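Participants wanted: household tidying sessions, Munirum Loft

Costigan Home Studies is taking applications for paid tidying and sorting sessions. Sessions are held in a two-level room furnished with ordinary household items – appliances, fans, boxes, storage cases and water jugs.

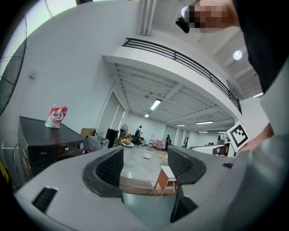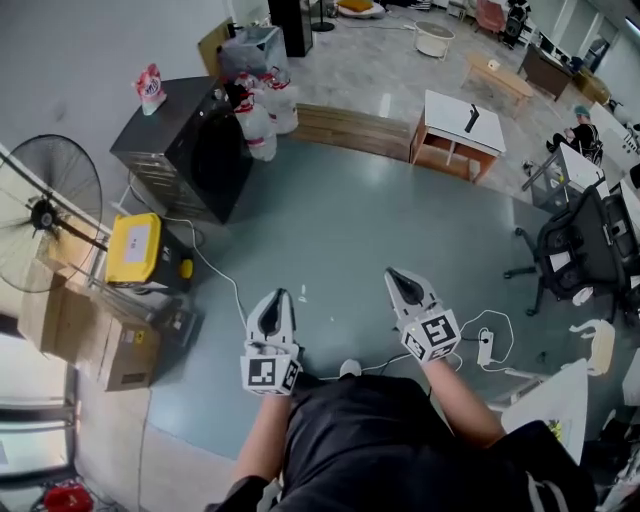 Posted by: Visik, study coordination
Date posted: June 1, 2021
Reference: 788

What the work involves

Participants carry out everyday household tasks from a written list. Typical tasks are:

- moving cardboard boxes to a marked spot and stacking them
- coiling loose cables and setting power strips against the wall
- lining a trash bin with a fresh bag
- wiping down the tops of a microwave oven and a washing machine
- returning bottles and pouches to the shelf named on the list
- placing pedestal fans so that walkways stay clear

Each session lasts 90 minutes, with one break. Items are put back in their starting positions at the end. Speed is not scored. Tasks left incomplete are noted on the sheet and carried over.

Requirements

Applicants must be 18 or older, able to stand for the full session, and able to lift a full water jug from floor to table height. Normal or corrected vision is required. Previous cleaning or moving work is useful but not necessary. Wear closed, flat shoes – sneakers are fine – and clothing without loose cuffs.

Both hands are in use for most of the session. Applicants with a recent wrist or shoulder injury should wait for a later round.

Schedule and pay

Each participant completes 7 sessions, booked one at a time. The full set pays $700, transferred after the last session. Participants who leave early are paid for the sessions completed. Travel is not covered. The current round closes when all places are filled; the next opens in October.

How to apply

Use the form on the Grurnitz listings page and quote the reference number. State your height, dominant hand and available hours. Incomplete forms are not processed.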